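把规矩写在动手之前——Boltton双臂作业规程负责人访谈

2024年5月2日
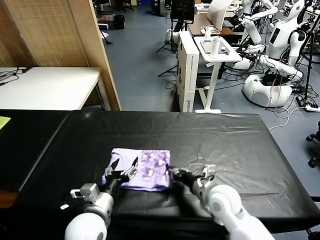 双臂机器人进入织物整理类作业之后，现场管理长期沿用工业机械臂的旧办法：围栏、急停、持证上岗。Boltton标准与安全部门在过去一年中对这套办法作了系统修订，形成《双臂操作作业规程》试行本，并计划于7月转为正式文本。本刊就规程的起草思路、主要条款和执行中的分歧，采访了该部门负责人。应受访者要求，文中不署其姓名。

谈及修订的起因，该负责人表示，旧制度的重点在于把人和设备隔开，而叠衣、铺展、翻面一类作业需要人员频繁靠近台面，更换物料、复位布料都在手臂可达范围之内。“围栏一天要开关很多次，时间一长，大家就不关了。制度写得很严，执行的人却在绕着走，这种情况比没有制度更难管理。”

试行本因此将现场划分为三类区域：作业台面及手臂可达范围为一区，操作员站位为二区，其余通行及存放区域为三区。人员进入一区前，须由操作员口头确认双臂已停止并处于保持状态，进入者复述后方可伸手。复述一项在征求意见时争议最大。“有同事认为这是形式。我们查了内部记录，试行前登记的456起轻微异常中，相当一部分发生在交接的几秒钟里，一方以为已经停了，另一方以为对方还没有过来。复述只占用很短的时间，我们决定保留。”

规程对台面状态也有专门规定。台面覆盖物应当完整，边缘下垂部分不得进入人员行走路线；每班开始前检查覆盖物是否移位，出现破损即行更换。该负责人解释，软质物料的作业质量对台面十分敏感，覆盖物起皱会改变布料与台面之间的摩擦，指端施力也会随之变化。“过去我们把台面当作环境，现在把它当作设备的一部分，要登记，要有人签字。”

关于末端执行器，试行本要求多指手在每班开始和结束时各做一次空载开合检查，逐指确认动作到位，并检查指端有无松动。更换过的指端须在记录中单独注明，未注明的，该班次数据不得归入正式批次。多指手的检查项目参考了合作单位Ako提供的维护清单，但删去了其中若干与织物作业无关的内容。

该负责人对线缆管理的表述较为直接。她说，检查组走访各作业点时，提得最多的整改意见都与线缆有关。“手臂的程序可以反复验证，地上的线没有人验证。”试行本规定，横穿通行路线的线缆必须加盖线槽，电源排插应当固定并标明所接设备，备用线缆不得堆放在邻近台面上。对于暂时达不到要求的作业点，允许设置过渡期，过渡期内每日由当班人员巡视一次。

在数据留存方面，规程的要求比业内通行做法更细。截至试行本发布，代号为Brivlow的织物整理项目共提交作业记录3186条，其中742条因缺少台面登记或指端状态说明被退回补充。退回比例之高，曾引起项目组的不满。

“项目组的意见我理解。动作本身完成得很好，仅仅因为表格少填一栏就退回，看上去不近情理。”该负责人说，“但是一条记录如果说不清当时用的是哪一副手指、哪一张台面，半年以后就没有办法复核。我们后来作了让步，允许在48小时内补填，超过时限的仍然退回。”

采访中，本刊也问及不同地区作业点的执行差异。该负责人介绍，Thái作业点承担夜班较多，人员配置与总部不同，操作员与记录员有时由一人兼任。试行本原则上不允许兼任，经书面申请后可以例外，条件是双臂运行速度下调一档，且单次连续作业不超过规定时长。她承认这一条款仍不成熟，正式文本中可能改为按物料类型区分。

对于外部标准的衔接，她的态度较为谨慎。现有机器人安全标准对协作场景已有原则性要求，企业规程应当在其之下细化，不宜另立一套概念。“术语尽量用现成的。自己造的词越多，新员工培训的时间就越长。”目前培训课程分为理论和实操两部分，实操考核在3000次模拟作业记录中随机抽取情形，由受训者判断是否应当停机并说明依据。判断正确而依据错误的，同样计为不合格。

试行本的意见征集将持续到正式文本定稿之前。该负责人表示，争议较大的兼任条款和补填时限将单独听取各作业点意见，修改结果以附录形式公布。

读者评论

布面人：台面覆盖物要签字这条我们也在做，麻烦的是换班时两边都觉得该对方签。规程里有没有写清楚？

南岸观察：“依据错误同样不合格”有点严，不过支持。

rk_line：线槽盖板在地毯上容易翘边，希望正式文本给出固定方式，只写“必须加盖”不够用。

小满：请问试行本全文哪里可以下载？

布面人：回复 小满：目前好像只对合作单位发放，等7月正式文本吧。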